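硬件维护组工作日志
项目:Inura 处理器拆装与暂存
地点:Itanitz 实验楼一层工作间
时间:十一月,上午

本日工作内容为台式主机处理器的安装核对,以及暂存托架的试用。待处理主机由 Kotden 站点移交,资产尾号 1190,机箱侧板已于前一日拆除,电源线及外设均已断开。操作前按规程佩戴接地腕带。
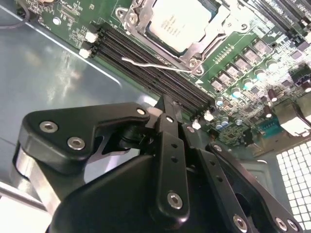 安装核对沿用 Yilma 编写的拆装规程第三版,该版对插座部分的顺序作了调整:先确认压杆位置,再处理固定框,最后核对处理器方向。内存插槽空置时,压杆自由端一侧的操作空间较为充裕,故内存条的安装仍列于处理器之后。插座底角附近的电路板上印有白色小三角,填写位置记录时可用作参照,建议在规程附图中补充标注。

托架方面,现用件为灰色,供处理器临时存放。上一批托架边框偏紧,取放时易触及基板边缘,本批已将内框单边放宽。规程要求处理器入框后顶盖朝外,便于登记型号。 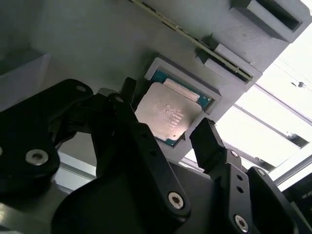
登记时如顶盖字迹辨认困难,应调整照明角度后重新读取,不得凭记忆填写。Inura 项目登记表现有条目 73 项,其中 9 项型号栏空缺,须在月底前补齐。

固定板的安装位置亦作了复核。该板装于铝型材面板之前,各凹位尺寸不一,登记表中应注明所用凹位,避免混放。型材沟槽内易积碎屑,每次作业前后均应清理,清理时使用软毛刷,不使用压缩空气。
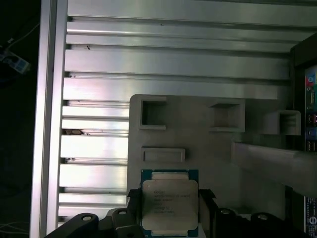 固定板紧固件的复查周期暂定为每 3,000 次取放一次,由当班人员签字。若发现凹位边缘磨损,应即停用并更换,旧件留存备查。

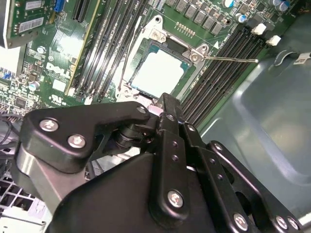 主机复位前尚有两项待办:其一,核对主板与登记表所列机型是否一致;其二,检查扩展卡是否插接到位。导热硅脂库存不足,已填写领用单。散热器安装及通电测试列入下一班次,测试结果另行记录。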